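Pultska have set August for the release of their fourth studio album, "Meireles," on Nokora Records. The record runs to nine tracks and 44 minutes, and it is the band's first full-length since moving from five members to four. A first single, "Lower Stack," is streaming now on the label's site.

The album was tracked at Okodberg, the converted grain store where the band also made its last EP. Drums were recorded first, over 18 days, with the full kit in the main room and two pairs of room microphones at different heights. No samples were used to replace or reinforce the snare or the kick. Guitars were tuned to drop A and recorded through two heads at once, one clean and one driven, with the blend left until the mix. 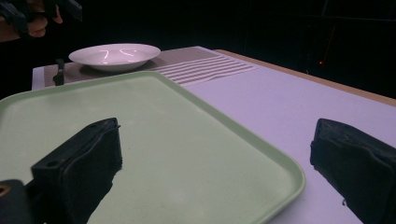
Bass was taken as a direct signal and reamped later at the same studio. The band says the low end was the main complaint about the previous album, where bass and kick sat in the same range and were hard to tell apart on small speakers. For "Meireles" the kick was tuned higher and the bass was left to carry everything under it. Vocals were done last, in evening sessions that began at 6 p.m.

The mix was finished in the spring and sent out for two separate masters. The CD and digital version is the louder of the two. The vinyl master has more headroom and a slightly different running order — tracks four and seven trade places so that the longest song does not end up on the inner grooves of side A.

Nokora will press 3,001 copies on black vinyl and a further 500 on clear, the latter sold only through the label's mail order and at shows. A cassette edition is planned but has no date yet. The odd copy in the black run is a test pressing that the band will keep.

Pultska will play 30 dates in support of the album, starting two weeks after release. The set will include "Meireles" in full, followed by older material. Support acts have not been named. Tickets go on sale at 10 a.m. local time for each venue, and mail-order customers will receive a presale code with their order confirmation.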